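Changes to the Household Recycling Collection from November
Residents' Newsletter, Plilitz District
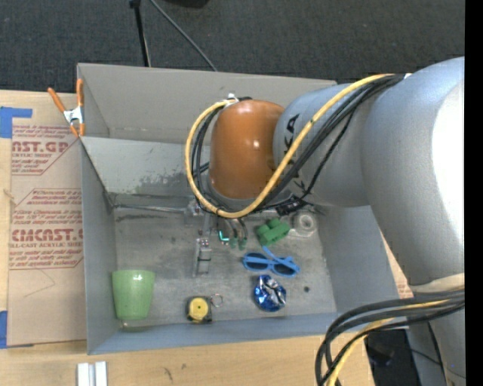 From November the District will collect food waste separately from all households in the Lader and Avetti wards. The service has been offered to 800 homes on the eastern side of Lader for the past year, and the Council has now approved its extension to a further 3,000 addresses.

Each household will receive a small kitchen caddy, a larger lidded container for the kerbside and one roll of liners. Deliveries will be made street by street during the weeks before the service begins. Residents do not need to be at home. Where a property has no front garden or path, the containers will be left at the main door, and a card will be posted to confirm this.

All cooked and uncooked food may be placed in the caddy, including meat, fish, bones, bread, tea bags and coffee grounds. Packaging must be removed first. Liquids, cooking oil and garden waste are not accepted. Oil may be taken in a sealed bottle to the recycling centre on Buckley Road.

Food waste will be collected weekly, on the same day as existing collections. Containers should be at the kerbside by 7 am. The timetable for paper, glass and general waste is unchanged, although a small number of streets near the Avetti railway bridge will be served from the opposite direction, and crews may therefore arrive earlier than residents are used to.

Flats and shared buildings
Buildings with a communal bin store will be given shared containers in place of individual ones. Around 20 buildings have stores that are too narrow for the standard size, and the managing agents of these have been contacted. Leonora Enriquez, Head of Waste Services, has asked agents to reply by letter or email before deliveries start – any building for which no reply is received will be visited by an officer.

Assisted collections
Residents who already receive help with their bins will have the new container added to that arrangement and need take no action. New requests may be made by telephone or at the enquiry desk in the District Office. At present 200 households are registered for assistance.

Replacement liners will be available free of charge from both libraries. Compostable bags bought elsewhere may also be used if they carry the seedling mark.

Questions about the new service should be addressed to Aoife Buckley, Recycling Officer, at the District Office. Large-print copies of the collection calendar can be requested from the same address.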